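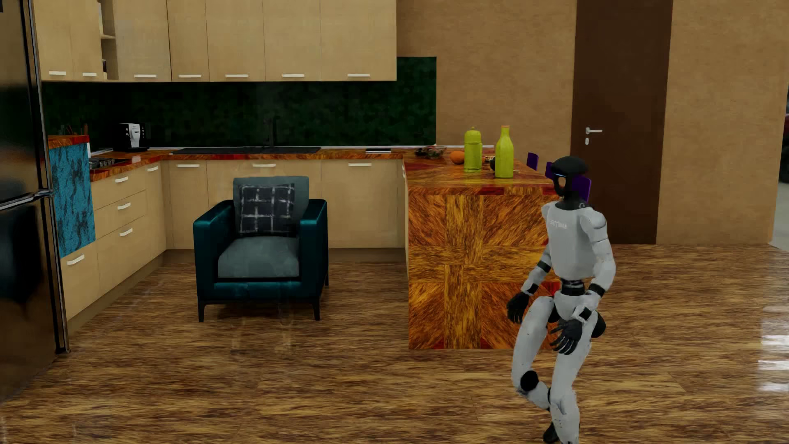 Mid-stride past the kitchen island.

Lilbridge Circle News, December 2019

Those of you who took up the dream diary in March will by now own a notebook with three full pages and a great many blank ones. Mine has a shopping list in it. The winter dream evenings are our chance to start again, and we meet for 45 minutes, which is long enough to share a dream and short enough to stop anyone sharing all of it.

Please write yours down before you've had your tea. Dreams fade quickly, and the ones improved over breakfast tend to acquire eagles.
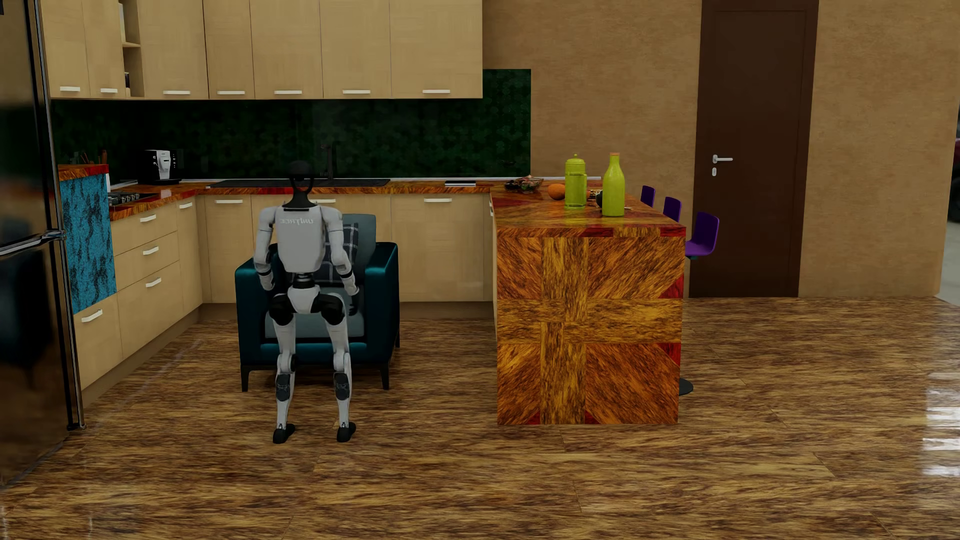 In front of the teal armchair.

Two small requests. Teeth falling out has been covered, at length, so do bring something else if you have it. And the symbol dictionary is still missing - it says a lost book means unfinished business, and I agree with it. 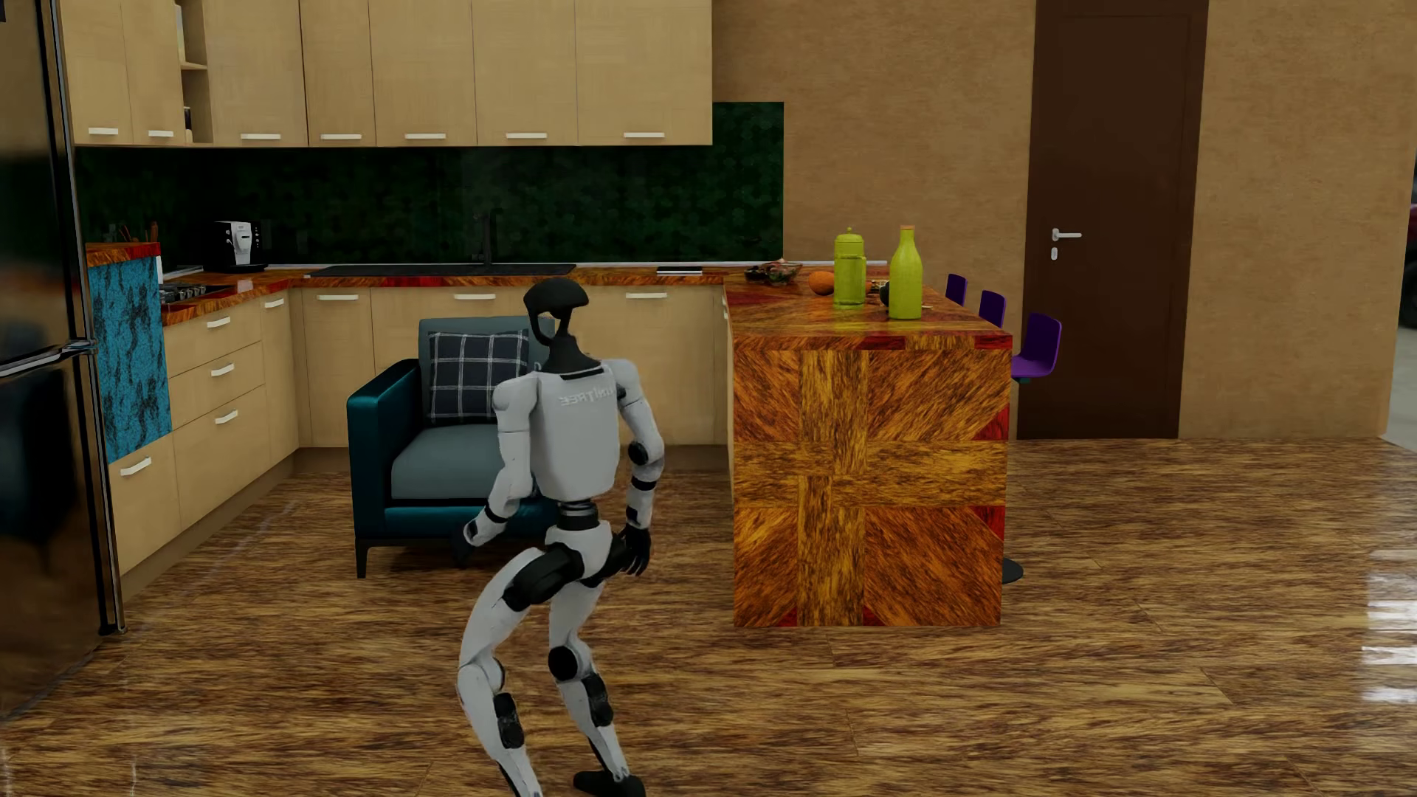

If you don't dream at all, come anyway. Half of us only remember a corridor and a vague feeling of being late, and we've had some very good evenings out of that corridor. Bring a cushion and a pen that works.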